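## 4.2 Does a clear table mean a tidy kitchen?

Much of the advice literature treats the kitchen table as a gauge. If it is clear, the household is coping; if it is covered, something has slipped. We found little to support this. Of the 1117 diary entries we coded for the Urnside households, 997 mentioned at least one object left out on the table between meals, and the people writing them seldom saw this as a problem. Several were puzzled to be asked.

Part of the trouble is the word "clutter," which earlier work applies to anything not behind a door. By that standard a mug tree is clutter by design. So is a tray, and so is any small oven that lives on the table for want of counter space. Salminen's checklist, which we used in the pilot and then dropped, gives one penalty point to each. A household could put every object exactly where it meant to and still score as disorderly. We doubt that a measure with this property tells us much about tidiness.

A stricter reading would separate things that are parked from things that are stored. Figure 3 shows why we are wary of that as well. The mugs hang on their pegs, which looks like storage. The eggplant on its plate could be waiting for the oven or could simply be kept there, and the open oven door does not settle the matter.

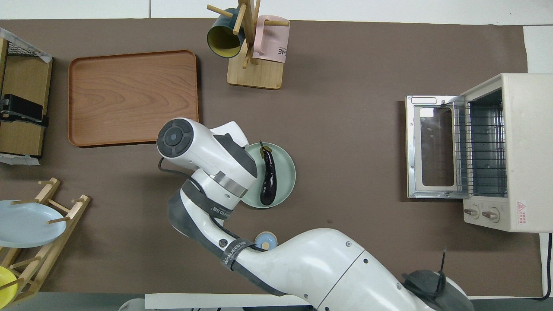 **Figure 3.** Tabletop with wooden tray, mug tree, toaster oven with its door down, and an eggplant on a pale green plate.

Anjani Hidayat objected, on reading a draft of this section, that we were making the distinction harder than it is: anyone who cooks knows whether a vegetable is on its way somewhere, and a coder who asked the cook would have the answer in a minute. We accept the point about asking. We are less sure about the answer. When Braulio Barrera put the question to cooks during the October visits, a good many said the item was "for later," and later turned out to cover anything from the next half hour to the end of the week. A category that wide cannot carry the weight placed on it.

Trays raise a similar doubt. They are widely recommended as a way to contain small items, and the Galleo guide goes so far as to call them the first step in any kitchen reset. In our diaries the tray was often described as being in the way. It took up space whether or not anything was on it, and it had to be moved before the table could be used for chopping or for homework. Whether it saved any effort overall we cannot say, and we have not seen a study that can.

We therefore report objects on the table without scoring them, and leave the parked and stored labels to the appendix for readers who want them.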